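Bancada Tronell: recolha de demonstrações entra na segunda fase

A equipa de manipulação da Sturnusent iniciou em julho a segunda fase de recolha de exemplos para o modelo de controlo Tronell. A meta desta fase é de 400 episódios, gravados em blocos de 100. Cada bloco usa uma lista própria de posições iniciais, sorteada antes da sessão e guardada junto com os dados.

A mesa continua coberta com papel kraft e dividida em quadrículas por fita azul-escura. A grelha serve ao operador para repor os objetos segundo a lista; o modelo não recebe as coordenadas das células. O conjunto atual inclui um recipiente cilíndrico branco com faixa laranja, uma bola amarela pequena e um prato redondo verde-claro.
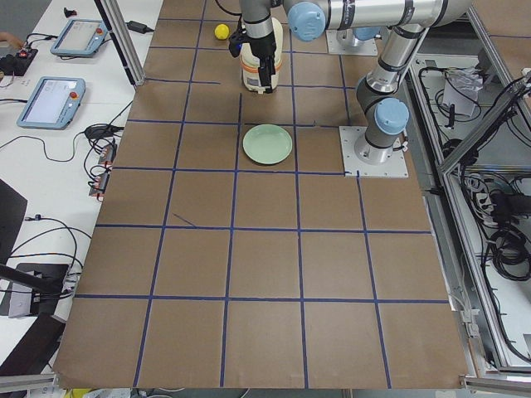 Recipiente preso na garra, com o prato uma fila mais à frente na grelha.

Cada episódio tem um limite de 60 segundos. São registados as posições das juntas, a abertura da garra, o vídeo da câmara fixa e a instrução em texto. As tentativas falhadas são conservadas com etiqueta própria – na primeira fase eram apagadas, e a falta delas complicou a avaliação das pegas instáveis. Thu Đoàn reescreveu o guião de anotação, que passa a separar três momentos: aproximação, contacto e transporte. O instante de contacto é marcado à mão, fotograma a fotograma.

O controlo de qualidade compara a posição inicial de cada objeto com a célula prevista na lista. Um objeto assente sobre a fita invalida o episódio, salvo quando a lista o pede. Alterações de iluminação a meio de um bloco obrigam a abrir um bloco novo.

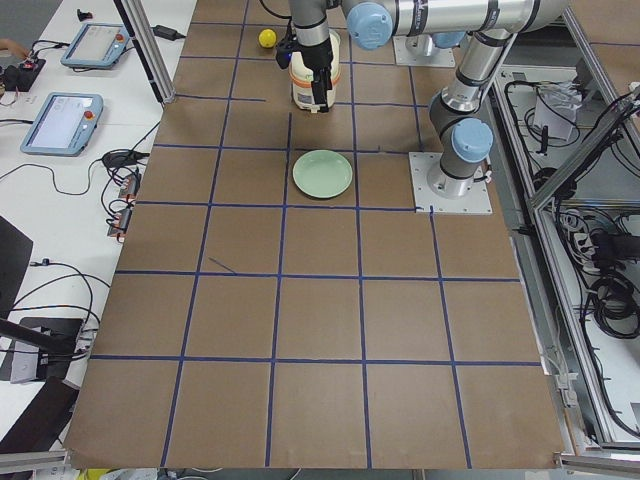 Acesso aos dados e próximos passos

O primeiro bloco revisto fica disponível no servidor Julcombe, em modo de leitura. Os pedidos de acesso devem ser dirigidos a Nikola Zawadzka, com indicação do projeto e do formato pretendido (sequências completas ou segmentos anotados). O grupo de Bainbridge fará o treino de referência com a versão 2 do esquema de anotação – os ficheiros da versão anterior precisam de conversão e não devem ser misturados no mesmo lote.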